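Home | Projects | Minutes | Wiki | Contact

Durnirby software catch-up, minutes for December

I'm on notes again, so apologies in advance for my spelling of everyone's acronyms. We kicked off at 2 and went straight to the hex key task.

Planner: the two-arm build of Urilley now keeps both grippers out of each other's way near the holder, which used to be our worst spot! Clearance is set to 12 mm for now. I'd like it smaller, a couple of people wouldn't, so we left it.

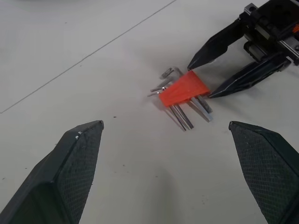

Wrist view, both grippers open, key set on the table.

Perception: Flalard still gets muddled by shiny shafts (the orange holder it finds no trouble). We talked for ages about whether to retrain or just mask the glare. Agreed to label the 979 wrist frames we've already got and see where that leaves us. Grasp pose on a single key is a separate ticket, and I've taken that one. 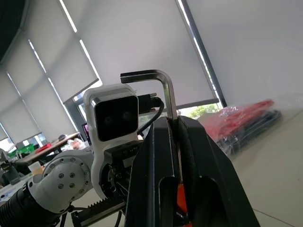 Durnirby, December

Control: grip force on the thin keys is a config value now, hooray, no more rebuilding to change it. The Becerra logger can drop up to 30 messages when both arms start together, and we reckon it's the queue size. Somebody asked if we could colour the dropped ones red in the viewer. Yes please.
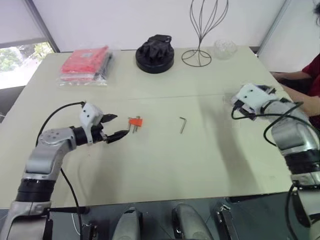

Head view, holder in the left gripper, one key on the table.

Actions
- Me: grasp pose ticket, plus tidy the launch files
- Perception: labelling, then a quick report on glare
- Control: bigger queue in Becerra, rerun the start-up test

Head camera calibration got bumped to next meeting as we'd run out of time.

2 comments | 12 shares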